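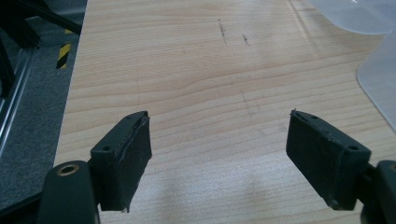 The table, top end, with the marks.

I bought the table before I bought a bed, so you can guess how the first week in the apartment went. I ate at it, I paid bills at it, and one night I'm pretty sure I slept with my face on it. It came from a place called Tresdale that was closing its showroom, 55 dollars if you could carry it out yourself. I could not carry it out myself. A man loading a couch took the other end for 14 blocks and wouldn't take a dime, and I never even asked him his name!

It's a pale thing with wavy grain running the long way, like a beach after the water goes out. I loved it right off. And then, the first morning the sun hit it, I saw the scuff. Short and dark, with a streak of gray specks next to it, and a scratch off on the left side so thin you had to tilt your head to find it.

I went at them with dish soap. I went at them with baking soda, and then with a bottle of Asadi polish that smelled like oranges and a little bit like a gas station. The table got shiny. The scuff got shiny too.

So I did what I do when I can't fix something, and wrote to people I've never met. There's a message board for folks who fuss over old furniture (I'd been reading it for months, mostly for the fights) and I put up a long post with the whole history, the couch man included. I asked how to make the table new again.
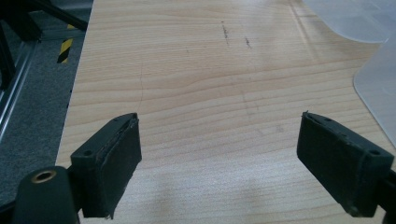

Leave it alone, wrote somebody who went only by Clumico, you've got a good top there and you're going to rub a hole in it. My mother's table had a burn the size of a quarter and we all knew whose place that was. Get a soft rag, wipe it down after supper, and go sit somewhere else if it bothers you.

I was pretty sore about that. I typed two answers and erased them both. Then I sat down at the table, since it was the only place I had to sit, and looked at the scuff for a good long while.

Somebody had done that. Dragged a pan, maybe, or dropped a skate, or banged down a toolbox to make a point. I started giving them names for a while and then quit, because it felt rude — they'd had the table first, after all. But I did think about the scratch. It curves a little, the way your arm curves when you reach across to pass the salt, and I decided it was a ring that did it. A ring on a hand going after the last biscuit.

My sister came up in August with her boys and a plastic tub of leftovers, and we had supper, all of us jammed in with our elbows touching. The little one found the scuff in a minute flat. He put his thumb on it and asked if he could sit there. 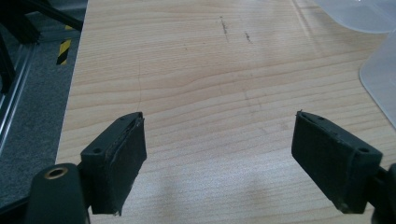 The Second Supper

By the next night he'd claimed the spot for good. He carried his own plate over, very slow, and would not hear of his brother trying it out. I gave everybody noodles. I wiped the table down after with a soft rag, went around the dark mark once, and hung the rag over the faucet.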